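Support ticket: Brornano dryer stops early and shows code 12
Status: Closed
Product: Rumum Brornano condenser dryer, ventless
Purchased from: Clutar
Category: Stops during cycle

Original message from customer

The dryer stops before the end of the Cottons program. The drum quits turning, the display shows 12, and the tank light comes on. If I turn the dial to off and back to Cottons, it starts again and runs for a while, then does the same thing. The water tank is not full when this happens. I pull it out and there is a little water in the bottom.

We bought the machine last February from Clutar and it worked fine until now. It sits in a closet off the hallway, next to the washer, on the floor. It is not stacked. There is no drain hose connected. We empty the tank by hand after each load.

What I have tried so far:

Emptied the tank and pushed it back in until it clicked.
Cleaned the lint filter in the door.
Unplugged the machine overnight.
Ran it with only towels and then with only shirts.

None of this made a difference. The manual says code 12 means "empty the tank" and nothing else. I would like to know if this is something I can fix or if someone has to come out.

Reply from support

Thank you for the details. Code 12 on the Brornano means the float switch in the sump has been up for too long. The sump is the small well at the bottom of the machine where the water collects before the pump sends it up to the tank. The machine can't tell the difference between a full tank and a pump that is not moving water, so it shows the same code and the same light for both. The short manual only covers the first case.

With the tank nearly empty, we would look at these parts in this order:

The tank inlet and the small mesh screen under it.
The condenser, behind the lower front panel.
The sump and float.
The pump and the hose going up to the tank.

You can get to all of these except the pump without tools. Please turn the machine off at the dial and unplug it before you open the lower panel. Give it half an hour if it has just been running.

To start, please pull the tank all the way out and look into the slot with a flashlight. There is a round opening toward the back with a mesh screen in it. Lift the screen out with a fingernail and rinse it under the tap. If it is coated with gray paste, water from the pump will back up and run down the return channel into the sump again, and the float never gets a chance to drop.

Let us know what you find, and also whether you hear the pump. It makes a low hum that comes and goes while the drum is turning.

Reply from customer

The screen had some lint on it but was not blocked. I rinsed it and put it back. I ran a Cottons load after that and got the same code.

I can hear the pump. It hums for a few seconds, stops, and hums again. When the code comes up it has been humming without a break for a minute or so. I put my ear against the side panel to be sure it was not the washer.

I also noticed that the clothes on top of the load come out close to dry and the ones in the middle are damp, if that matters. 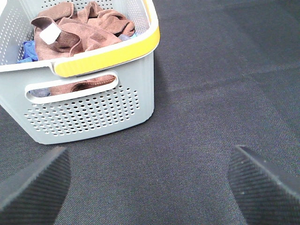 Reply from support

The steady hum tells us that the pump has power and that the float is calling for it. The pump is either running against a blockage or pulling air. Damp clothes in the middle of the load would be expected when the program stops early, so we would leave that to one side for now.

Please go on to the condenser:

Open the lower front panel by pressing the tab on the right edge. It swings down.
Turn both levers inward and pull the condenser straight toward you by the handle. Have an old towel under it.
Hold it up to a light and look through it from the short end. You should be able to see light through all of the channels.
Rinse it in the bathtub or shower from both directions until the water runs clear. Don't use a brush or anything pointed on the fins.
Stand it on end and let it drain before you put it back.

While the condenser is out, look at the floor of the space it came from. Wipe out any lint with a damp cloth. At the back left is a grate, and under the grate is the sump. The grate lifts straight up. Please check whether there is standing water and whether the float moves. The float is a white plastic cup on a short stem. It should rise and drop freely when you move it with a finger.

Reply from customer

I did all of this last night.

The condenser was dirty. I could see light through most of it but there was a patch along the bottom that was solid. It took a long time to rinse out. The manual says to clean it every 6 months and I had not done it at all, so that part is on me.

There was water in the sump, up to the bottom of the grate. The float was up. When I pushed it down it came back up, so it is not stuck, it is floating. I sponged out the water and there was a layer of gray sludge under it, like wet felt. I got as much as I could with the sponge and then with a paper towel wrapped around a spoon handle. The float then dropped by itself.

Put everything back and ran a load. It went for longer than before, I would say most of the program, and then showed 12 again. The tank had more water in it than it usually does when it stops.

So it is better but not fixed.

Reply from support

That is useful. The pump is moving some water, but less than the condenser is producing. That points to the pump inlet or the hose. Sludge of the kind you describe gets pulled into the inlet and packs around the impeller.

Before we arrange a visit, there is a flush you can do through the sump. It clears the inlet often enough that we ask people to try it first.

Unplug the machine, take out the condenser, and lift the grate as before.
Sponge out the sump.
Pour in warm water from a measuring cup until it reaches the underside of the grate opening. Warm from the tap is fine. Don't use boiling water, vinegar, bleach, or drain cleaner.
Let it stand for 12 minutes.
Put the grate and the condenser back, lock both levers, and close the panel.
Make sure the tank is in place. Plug the machine in and select Timed Dry, low heat, with the drum empty.
The pump should start shortly after the drum does. Let it run until the humming stops, then turn the dial to off.
Pull out the tank and look at the water. Note the color and whether there is lint in it.

Do the flush 2 times in a row. If the second tank of water is as cloudy as the first, do it again.

Please also check that the machine is level from front to back. The sump is at the rear, and if the machine leans forward, water will sit in the condenser space where the pump can't reach it. Use a level on the top of the cabinet, on both the long and the short side. The front feet turn by hand once the weight is off them.

Reply from customer

Flushed it as described. The first tank was brown-gray with threads in it and one piece of what looked like a drinking straw wrapper. The second was slightly cloudy, no threads. I did one more to be safe and that one was clear. The hum also sounds different now. It is shorter and higher.

The machine was leaning forward. We had the closet floor redone over the winter and I think the feet were not set again after it was moved back in. I raised the front right foot and then had to bring up the front left one as well. The level now shows it flat both ways. The cabinet also used to knock against the wall at the start of the cycle, and it no longer does.

Ran Cottons with a full load. It finished. No code. The tank was close to full at the end.

I will run it normally for a while and report back. Two questions in the meantime. Can I connect a drain hose so I don't have to carry the tank? And there is a Psarras filter cloth on the Clutar site listed next to this dryer that is supposed to go over the lint filter. Is it worth having?

Reply from support

Good to hear. We will keep the ticket open until you confirm.

Drain hose: yes. The fitting is on the back of the machine at the upper left. Pull the short hose off the fitting marked for the tank and push the drain hose on in its place. The free end goes into the standpipe with the washer hose or over the edge of a sink. It must not hang below the surface of the water in the sink or it will siphon back. The end of the hose should be no higher than the top of the cabinet. Leave the empty tank in its slot, as the machine will not start without it.

Filter cloth: we can't advise on other makers' products for this model. The door filter is designed to be used as it is. Anything laid over it lowers the airflow, and low airflow brings up a different code and longer drying times. If lint is getting past the filter, check that the two halves are snapped together along the whole edge and that the rubber lip on the outside is not folded under. A folded lip will let enough lint through to fill the sump again.

For cleaning, we suggest the following for your machine:

Door filter, after each load. Once in a while wash it in warm water and let it dry fully.
Tank screen, whenever you clean the condenser.
Condenser and sump, every 6 months. If you dry a lot of towels or pet bedding, do it sooner.

Reply from customer

The rubber lip was folded under at the hinge side. I straightened it and it seems to stay. There is a permanent crease in it. Should I replace it?

No code since my last message. We have been running it most days.

Reply from support

If the lip lies flat when the door is closed, you can leave it. Look at it when you next clean the condenser. If it has folded again, order the door filter as a complete part. The lip is not sold separately.

We will close the ticket now. You can reopen it by replying to this message.

Note added by support at closing

Cause: sludge in sump and pump inlet, condenser not cleaned since purchase, cabinet leaning forward, door filter lip folded at hinge side.
Action: condenser rinsed, sump cleaned and flushed by customer, feet adjusted, lip straightened.
Parts used: none.
Visit: not needed.
Manual: entry for code 12 passed to documentation with a request to add the sump and pump checks.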